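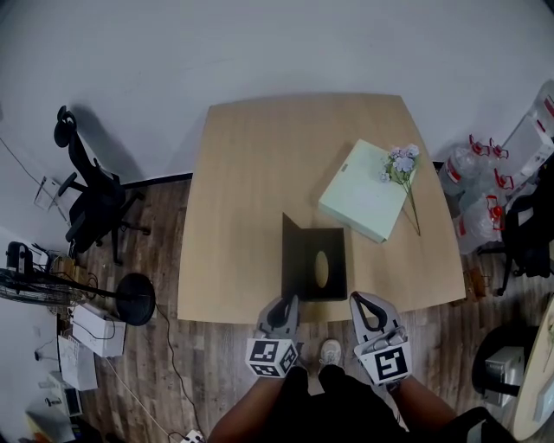 Ticket 334
Opened: September 4, 2024
Opened by: Corina Surdu
Assigned to: Bülent Başaran
Site: Gusen, small room upstairs
Subject: Table rocks, display card falls over
Status: Open, waiting for part

Corina Surdu
The light wooden table against the white wall rocks when anyone leans on the front edge. The black folded card won't stay up on it. I stand it in a V near the front, left of the middle, and it slides open and goes flat. The green box and the flower sprig stay where they are put. I need all three on the table for the Woltier display and the card has to face the door.

Bülent Başaran
Does it rock with the table pulled away from the wall? And is it one leg or the floor? Those planks are not level everywhere.

Corina Surdu
Pulled it out a hand's width. Still rocks. Turned the table round and the same corner lifts, so I think it is the leg and not the floor.

Bülent Başaran
Came up after lunch. Front right foot is short, the pad has gone. The other pads are fine. Put folded paper under it for now and the rocking has stopped. Please don't drag the table or the paper will come out — lift it.

Also moved the cable nearer the power strip so it isn't in the way of the chair. The fan needs standing up and putting away, but that is not part of this ticket.

Corina Surdu
Thanks. Table is steady. The card still opens out, more slowly than before.

Milagros Restrepo
We had this with the same kind of card in January. The hinge goes slack if it has been stored open. Fold it shut, leave it under something heavy overnight and try again. If you stand it with a narrower V it holds better, but then the oval cutout is harder to see from the door.

Corina Surdu
Left it under the paper trimmer overnight. Stood it up at 9 with a narrower V and it was still up at 2. I would like it a bit wider than that but can live with it.

Bülent Başaran
Ordered replacement pads from Simões, pack of 16, smallest they do. Delivery is 5 working days. Will fit one and put the rest in the drawer with the Prorkham spares.

Kazue Hirose
Can the fan and the boxes on the left be cleared at the same visit? I can open a separate ticket.

Bülent Başaran
Separate ticket please. Leaving this one open until the pad is on.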